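4. Trying Out Finger Pads on the Hand-Held Gripper

I wrote this section after swapping pads on the Nisum more times than I'd like to admit, so it's a mix of the official steps and what I do at my own bench (and in other people's houses). If you already have a set of pads you love, skip to section 5. If you're still choosing, grab a coffee and come along!

What you need
The gripper, charged
Both pad sets, smooth and textured
The small screwdriver from the lid pocket
A notebook, or the log sheet Honeylyn Agbayani made for us

Swapping the pads

1. Turn the gripper off and open the jaws all the way. I let go of the trigger slowly so they don't snap.

2. Loosen the screws on one jaw and slide the old pad out. Do one jaw at a time! I once had both apart on a carpet and lost a screw for good.

3. Push the new pad in with the textured side facing the other jaw. It should sit flush, with no lip at the tip.

4. Tighten the screws a little at a time, going corner to corner. Snug is plenty.

5. Repeat on the other jaw, turn the power back on, and squeeze the trigger 5 times with nothing between the pads. Watch the tips as they meet. If one sits higher than the other, go back to step 2.

CAUTION: Keep your free hand away from the jaws once the power is on. They close faster than you expect.

Running the comparison

6. Set the camera to 600 frames per run on the controller. Benedito Trindade likes longer runs, but I find my arm gets tired and my grabs get sloppy.

7. Pick a container with light, odd-shaped stuff in it. Wastebaskets are my favorite test by a mile, with soft things, shiny things and round things all in one spot.

8. Hold the gripper over the container with the jaws open and pointing straight down, and wait for the beep before you go in.
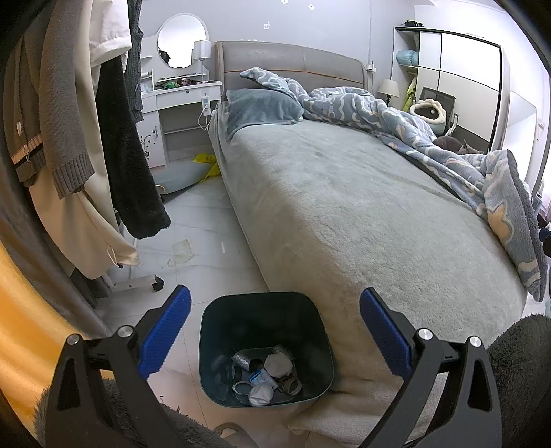

Fig. 4-2. Start position for step 8, blue textured pads, jaws open over the basket.

9. Go for one item per run, lift it clear of the rim, and write down whether it held or slipped. Then do the same item with the other pads.

NOTE: Crumpled tissue is a poor judge of pads, in my experience. Foil wrappers and cardboard rings tell me a lot more.

10. Wipe the pads with a damp cloth between items. If the controller shows code 61, the jaws didn't close all the way, so check for scraps behind the pads and start that run over.

Save each run under the pad name before you switch sets. Moving the files over to the Stirnulow software is covered in section 6.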